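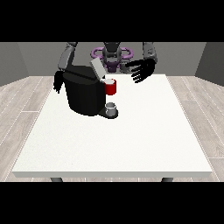
Kathleen Ó Dubhghaill asked whether she could bring her mother, who is 81 and not fond of computers, and would there be anything in it for someone who just wants to see the robot near a coffee machine and then sit down. Yes to all of it Kathleen, there are chairs.

Open day FAQ, Hultard robot lab, Storkville

Updated after the last lot of emails. Will keep adding as they come in, so check back before you set off.

When is it?
February. Doors at 10am, last people in at 3pm, we lock up at 4. Exact date is on the booking page and on the poster in the library.

Where are you?
Old mill building, Tulow Road, Storkville. The one with 1871 over the door. Not the new block behind it, that's the dentist. Go in by the yard side.

Do I need a ticket?
Yes. Free, but book. Ground floor is limited to 50 at a time by the fire people, so we do slots. If your slot is full pick another, please don't turn up and hope.

What will I see?
Main thing is the coffee machine task. A simulated humanoid, two arms, black hands, a table with the machine and a red mug and a little silver cup. You watch it on the big screen and Mulugeta Moges talks over it. He will stop for questions, shout if you can't hear.

So it isn't a real robot?
The coffee demo is all in simulation, yes. Computer-rendered, nothing in the room to bump into. Several people have asked for their money back on this point, it's free, but fair enough, now it says so on the poster too.

Will it make me a coffee?
No. Tea and coffee from the urn by the stairs, 50p in the tin, bring your own mug if you can.

Does it always get it right?
No, and we're not going to show you only the good runs. Mulugeta picks them off the list as he goes. Some are short. Some go on a bit. He'll run a bad one again slowly if people want to see where it went off.

How many runs have you done?
900 on the coffee task so far. The list is pinned up by the screen with notes next to each one, mostly Erasto's handwriting, sorry.

Why coffee?
Lid, mug, small cup, all close together, and two hands to sort out between them. Also everyone in the room knows what it's meant to look like so they can heckle. We tried a sink task last year and half the audience didn't know what they were waiting for.

Is somebody driving it?
Depends on the run. Some are a person moving the arms with controllers, some are the trained software on its own. The label on the list says which. Ask if it's not clear, we've mixed them up before.

Can I have a go?
Yes, one station, Erasto Nyanda runs it. Five minutes each. Same table on the screen, you get the controllers. It is harder than it looks, most people knock into somthing first go. Age 12 and up for this bit, smaller ones can watch from the bench.

Can I bring children?
Please do. Under 12s with an adult the whole time. Buggies fine on the ground floor, no lift to the upstairs room. The upstairs talk is repeated downstairs at 2pm so you won't miss it.

What's the talk?
Catríona Ní Mhurchú, twenty minutes, how the simulated rooms get built and what changes when you move to hardware. No maths. Questions after.

Is Duangkaew part of this?
That's our other project, the sorting bench. Not on show this time, being moved. Hopefully the summer.

Can I take photos or film?
Screen yes, other visitors ask first. No flash during the talk.

Is it loud?
Not very. Fans on the computers, and the crowd. If you'd like it quieter the first slot is best, we keep the music off and the lights as they are, and numbers down. Put a note in the booking box.

Parking?
Hardly any. Two disabled bays in the yard, email to reserve. Otherwise the square, then a short walk down hill. Bus stops at the bridge.

Dogs?
Assistance dogs only.

Can our school come another time?
Yes, mornings in term time. Aidan Ní Chonaill does the school bookings, use the form and put SCHOOL in the subject line or it gets lost with eveything else.

Are you hiring?
Not at the moment. Leave a CV at the desk if you like, we do read them.

I've booked and can't come now.
Cancel with the link in your email, there's a waiting list. Thanks.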